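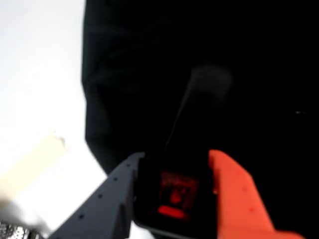 Small display unit held between the gray and orange fingers, screen lit red.

Gripper loses grip force partway through a hold, no fault reported

Posted by Cadi Foulkes in Grippers and End Effectors

Our laboratory at Prunbridge operates a two-finger gripper on a Remell arm for holding small electronic units upright during inspection. The fingers are plastic, one gray and one orange, and were replaced in July.

Since the replacement, the gripper has released units during the hold on 6 occasions. The hold is programmed for 300 seconds. The release is gradual: the unit tilts, slides, and then falls. The controller continues to report "object held" throughout and raises no fault. The force setting is 600 on the controller's scale of 0 to 1000, unchanged from the previous fingers.

Two of the fallen units were damaged. Operation has been suspended pending an explanation. I would appreciate guidance on the likely cause and on what should be checked before the equipment is returned to service.

Laurențiu Preda

The status message you quote is commonly derived from finger position alone. If the fingers stop before the fully closed position, the controller concludes that an object is present. It does not confirm that force is being maintained. A slow release is therefore consistent with "object held" until the fingers have moved beyond the position tolerance.

I would recommend the following checks, with the arm stopped and power isolated before any person reaches between the fingers.

Examine the screws that attach each finger. Plastic may creep under a screw head, and the joint may loosen although the screws were tightened correctly at installation.

Confirm whether the drive current is reduced during a long hold. On our Chiriac controller this is enabled by default and begins after a set delay. Record the current for one complete hold using a scrap block.

Compare the inner faces of the two fingers. If they are not parallel, the unit is held along one edge and will rotate.

Please do not raise the force setting until these have been completed. A higher value may conceal the fault and could crack a housing.

Da-eun Ji

Increase the force to 932. This resolved the matter for us.

Fasil Abdella

I support the first reply and would advise against the second. We followed a similar course and broke a finger at the screw holes within the month. In our case the cause was the hold current setting. We now end the cycle if the current falls below a fixed limit, and a padded tray remains under the gripper at all times.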